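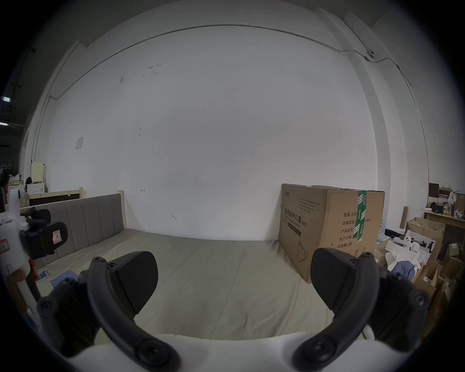
Grey headboard, pale sheet, phone at the left.

Rernach put out their second record in April and I have now played it enough times to say something about how it sounds. The songs I will leave to other people. I don't have much to say about lyrics.

The album is called Jutance. It runs nine tracks and was tracked to tape at a room named Claltier, then mixed on a computer by Urmila Sengar, who also did the first one. Her habits are easy to hear. The kick drum sits low and short, the bass is panned slightly left, and the vocals are almost dry. On the debut there was a plate reverb over everything. It is gone now, except on the last chorus of "Rawat," where it comes back for eight bars and then stops dead on the snare.

"Rawat" is the single and the loudest thing on the record. The tempo is 182 on paper, but the drummer plays it in half time until the bridge, so most listeners will tap along at 91. The guitar part is two notes through a fuzz pedal with the tone rolled off. I had to turn it down on headphones. On speakers it is fine.

Track three is the one I keep going back to. It starts with a count-in that was left on the tape, then an organ with a bad key that clicks on every release. The click lands slightly behind the beat, and the drums have been pulled back to meet it. I checked this in an editor with the left channel soloed, and the gap between click and hi-hat stays the same for the whole first verse. Either they edited it or the player is very good.

The vinyl is a different master from the download. The pressing is 496 copies and mine is number 277. Side A has more low end and less limiting, and the fade on track four is longer. Side B has some sibilance on the inner grooves with my cartridge. A finer stylus would probably track it better. The download is brighter and the quiet passages have been brought up, so the tape hiss at the start of track six is plain to hear.

They play here on Friday, doors at 7:30. I'm told the live set uses a sampler for the organ, and I'd like to know if they sampled the click too.

Next post will be the phono preamp measurements I promised last month.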